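Speaker notes: What the second year costs
Talk for the Flaltelberg equipment planning day, Monday, June 1, 2026
Lena Michalski 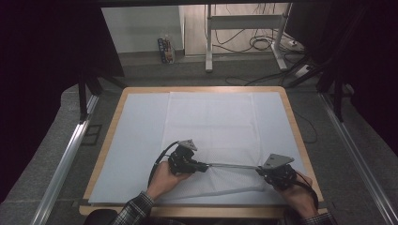 Slide 1. Say hello, thank Apinya for the invitation and for moving my slot so I could catch the train. Then straight into it: I'm the person who signs for the handheld gripper sets at Avbridge, and I've gotten the budget wrong in enough ways to fill a half hour. Ask who has a quote on their desk right now. Wait for the hands, people are slow after lunch.

Slide 2. The purchase price. Everybody wants this number first, so give it early and let them relax. Our first request covered the grippers and very little else – no spare cables, no spare motors, no curtains, no table we could leave set up. Tell the story of Clementina and the power strips here if the room seems friendly.

Slide 3. Spares. Cables are what I underbudgeted worst. They run past the operator's hands all day long and they get tugged, bent and leaned on. We now order a full replacement set with every unit, and I put it on the same purchase order so it can't be trimmed off later by some well-meaning soul (me, in November).

Slide 4. Hours. Lurdes worked out that 1000 hours of recording needed 204 more hours of setup, folding, smoothing cloths and starting over. Pause on this one. Those hours are wages, and they belong in the equipment plan, even if your finance office has a different box for them.

Slide 5. Rent or buy? Rulent rented us a set for the pilot and I'd do it that way again. Tin-yau will disagree from the second row, let him, he's fun.

Slide 6. My planning sheet. Mention it's free to copy. Line 14 is floor space, please don't skip it, we did.

Questions. If it's quiet, ask what they do with worn-out units. Leave the sheet up on screen while folks pack up, and remember to give Apinya back her clicker.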